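Last updated: 9 April 2024

I finally made it to the open day at Utlow, the old mill they turned into workshops and studios, and I'm so glad I went! Parking was five dollars (cash only, bring some) and the line was already out to the Cirgate bakery stand. I skipped it and went straight upstairs to see the rooms for rent.
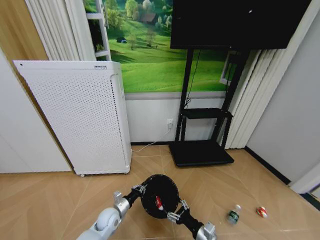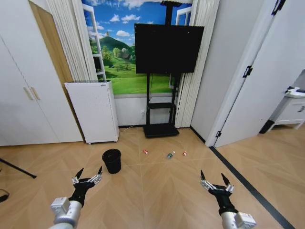

Kariuki Ceramics was packed, and another visitor told me the glazing demo fills up in the first 40 minutes, so next time I should go there before anything else. Good to know, because I missed it. I did get a lovely blue mug from the seconds table, and a tram home from Nerker Street with my feet killing me.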